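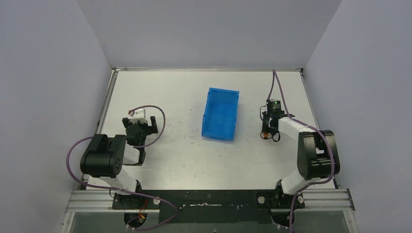
Blue bin, empty, on the white top. Grey panels on three sides.

1/ Notes on the bay, as a few people asked about the surfaces and the bin after my last thread. Nov 23, 2025.

2/ The top is a plain white rectangle. Matt, and I would choose that again. Wipe with a damp microfibre cloth, then a dry one. No solvent. I tried it on an offcut and it left a dull patch.

3/ Side and rear panels are pale grey. I had white ones up first and lost the edge of the table against them under the ceiling lights. Grey fixed that. Leave them unmarked: no tape, no pencil, no labels.

4/ The bin is longer than it is wide. Smooth floor, raised walls. I went through three types before settling on it. Ribbed floors catch small washers on edge and they are a nuisance to get out.

5/ Mine came from Benkirane. Shop around, prices vary a lot. Hala Dabbas bought a pack of 11 and has offered to pass on the spares. Ask her, not me.

6/ Colour matters more than I expected. Blue against white is easy to find at a glance. Gilmar Conceição prefers a clear bin for the same job and we have agreed to stop discussing it.

7/ Position: long side running front to back, a little right of centre. It needn't be dead square. I stopped measuring it in the summer.

8/ Clearing down takes me about 40 seconds. Bin out, tip contents into the sorting tray, wipe the top, bin back. Check the corners by the rear panel, grit collects there.

9/ Still to do: a thin non-slip mat, cut to the footprint of the bin. Bence Kocsis has some left over from the Girkitz job. Will post the cut size in December if it stays flat.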